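Gallery: the returns room, 6th April
Posted by Erdal Gezer

Quick page before I go on leave. People at the Zodero office keep asking what we do all day now the arm does the picking up, so, pictures. Sorry for the typos, doing this between batches.

Background for anyone new. Toys and kitchen bits come back from the shops, get sorted, go out again. Used to be 3 of us on sorting and one on the desk. Since December it's the Tronari arm on sorting, 2 of us looking after it, one on the desk. Same number of people. Different backs hurting, mine's better. 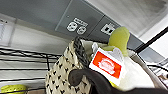 Soft toys were the worst of it in the first weeks. Boxes it took to quickly. Anything squashy with a tag on, it would go for the tag, drop the lot and try again, and one of us would be stood there with a hand half out wanting to help. You're not supposed to help. That was the hardest bit of the training, keeping your hands to yourself.

We passed 1,000 items a month in the spring run. The old target was on the wall in marker pen and it stressed everyone out. Now the number comes up on the desk screen and we look at it at lunch, or dont.

What's changed for me: less bending, more typing. Every miss gets a note. Saraç wants the notes in full sentences, I do not write in full sentences, we have agreed to differ.

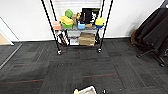

Moving between the shelves and the bins is still the slow part. A person does it without thinking. So we've had to be strict about where stuff lives, put things back where you found them, no coats on the floor, chairs pushed in at the end of a shift (mostly). Room's tidier than it ever was when it was only us in it.

Bit quieter too. Used to have the radio up. You end up listening to the motors instead, you can tell from the sound when its about to give up on something.

Still ours to do: anything torn, anything with a letter inside, and the Import pallets, which come in mixed and need a human to swear at them.

More when I'm back. Questions to the desk please, not my phone.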